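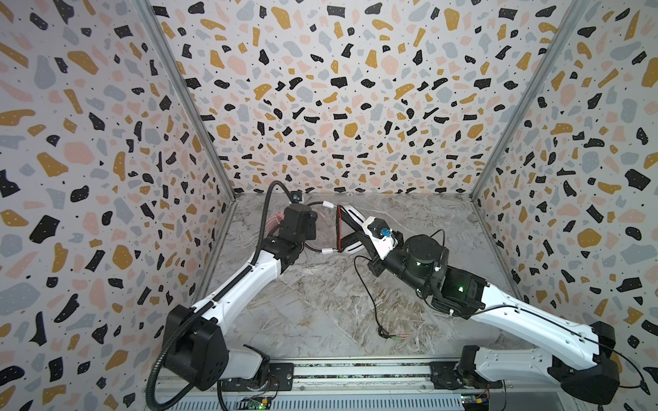
Old terrazzo floor sees daylight again at Berhe Hall

DARORA, 3 February 2022

People who have been coming to Berhe Hall for years to vote, to dance at cousins' weddings or to sit through piano recitals had a small surprise when the doors opened again this week. The brown carpet is gone, and under their feet is the terrazzo floor that went down when the hall was built and that a good many of them had never seen.

The floor is a warm cream color, with chips of black, rust and green stone, and thin brass strips dividing it into large squares. It had been under carpet for so long that even the hall's manager, Bontu Woldegiorgis, knew it only from one corner of the coat closet, where the carpet stopped short of the wall.

"I used to go in there to hang up the choir robes and look at that little triangle of floor and wonder," she said. "I thought maybe it was just the closet. Why anybody would put a floor like that in a closet and nowhere else, I don't know, but that's what I thought."

The answer came last spring, when a pipe under the kitchen sink let go over a holiday weekend and soaked the carpet halfway to the stage. The wet part had to come up. Underneath it was a layer of black glue, then a layer of yellow glue, and under both of those, once the crew had scraped away a patch the size of a dinner plate, the same cream and green as in the closet.

The hall had enough money set aside for new carpet and not a great deal more. Woldegiorgis asked for prices all the same, and the job of bringing the old floor back went to Jurnanov, a family tile and stone business on the east side of town. Kedir Tefera, who has worked there since he was in high school, ran the work from start to finish.

Tefera is a patient man who will explain terrazzo to anyone who stands still near him. The basic idea, he said, is an old one and a thrifty one: leftover chips of marble and other stone are mixed into cement, spread out, left to harden and then ground down until the cut faces of the chips show. A floor made that way can be ground and polished again many years later, and the chips simply go on down through it, so that a fresh surface comes up looking much like the first.

"You're not painting anything on," he said. "It's in there already. You just have to get down to it, and you have to go slow, because you can't put it back."

Getting the glue off took longer than grinding the floor did. The crew tried a citrus-based remover first, which worked nicely on the yellow glue and hardly at all on the black. The black glue was sent out for testing before anyone touched it with a machine, and once the results were in and gave no cause for worry, it came off with hand scrapers, hot water and a great deal of kneeling. After that came the grinding, done wet to keep the dust down, in passes that began with a coarse stone and ended with a 3,000-grit polish.

There were 23 holes to fill, most of them left by bolts from a row of fixed seats along the south wall that some older residents may still remember. Matching the patches was the part that kept Tefera up at night. The green stone came from a quarry that closed long ago, and the nearest thing he could buy new was a shade too blue. In the end he took his green chips from a broken threshold at the back door that was going to be replaced anyway, cracked them up with a hammer in the parking lot, and sorted them by size into coffee cans.

The patches can be found by people who know where to look. One of them, near the piano, is a little lighter than the floor around it, and Tefera said it ought to darken some as it gets walked on. He would like it left alone until then.

Work wrapped up in December, but the hall stayed closed a while longer so the kitchen plumbing could be finished and the walls painted. The color on the walls is a soft gray, picked after a fair amount of back and forth and with five sample squares painted behind the stage curtain, where they still are.

Not everyone was in favor of losing the carpet. The hall's quilting group worried about cold feet, and the choir worried, with good reason, about the echo. Both concerns have been looked into. Felt panels made by Wukasell have been hung high on the back wall and along the two sides, and the choir tried out the room last week and found it livelier than before but quite comfortable to sing in. The quilters have been given two large area rugs and first choice of where to sit with regard to the radiators.

Caring for the floor should be simpler than caring for the carpet was. It needs a dust mop most days and a damp mop with plain, gentle cleaner once a week. Vinegar and lemon cleaners are to be kept away from it, as they eat at the marble, and a card saying so has been taped inside the door of the supply cupboard. Groups that rent the hall are asked to use the felt pads provided for chair legs and to wipe up spilled wine or juice soon after it lands.

Seating remains at 220 for concerts and talks. For dinners with tables the limit is now 60, lower than it used to be, a change that comes from the new kitchen layout and has nothing to do with the floor. Families who had already booked larger dinners for this spring have been called, and Woldegiorgis said other arrangements have been found for all but one of them, which she is still working on.

The hall is open on weekday mornings for anyone who would like to come in and have a look. Tefera will be there on the first few of those mornings to answer questions, and he is bringing a box of old floor samples from the shop, along with a grinding stone that visitors may try on a piece of scrap. Children are welcome. Coffee will be on in the kitchen, and the rental calendar for the rest of the year is posted by the front door.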